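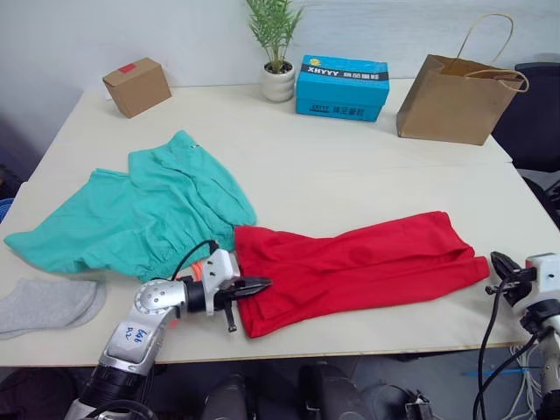 Folding table, Fri 5 July. Red one lengthwise, teal one still to do.

Laundry sorted by fabric this time. Synthetics at 100 spin came out creased along the seams, so next load goes lower. The teal one with the elasticated hems will not hold a fold – the gathers push it open again. Tried halves, then thirds. Thirds is better but too thick for the drawer.

Red: lengthwise first, then across. Left the creases in, no iron.

One gray sock, no partner. Checked the drum seal and the hamper. Vitória Frade says the filter on these machines can swallow one, will open it tomorrow with a towel underneath.

Plant and paper shopping bag should come off the table before the sheets. Drawer depth is 8 inches, to be measured again with the liner in.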